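Diary: the week of the rule book

Print this page | E-mail this to a friend

18 December 2019

Four of us spent the afternoon on rule 4, which governs when the arm may close on something while a hand is on the table. 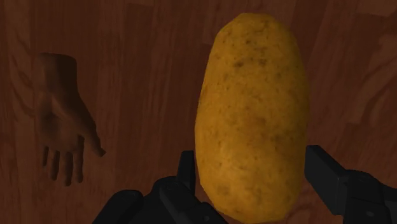
Rekha wants a stop whenever a hand is anywhere on the wood. Arsalan wants a stop only if the hand moves. I wanted tea. Nermina read out the current wording, which says "a reasonable distance", and asked whose reason we had in mind. Long silence – then Arsalan offered his.

We have nearly 2,000 simulated runs behind us, and our whole standard for potatoes comes down to "firmly but not too firmly". I wrote that line in June and was quite pleased with it at the time. Khoa has crossed it out and put "specify!!" in the margin.

Settled so far: the speed limit gets written down before a run, and whoever changes it signs for it. Not settled: everything on page 2. Sarla is sending the draft to Pivdale tonight, with my spelling of "gripper" corrected throughout.

Home late. Baked potato for dinner.

Recent entries
The sign-off sheet, revised again
Two days in Ullham
What Tovonia calls a near miss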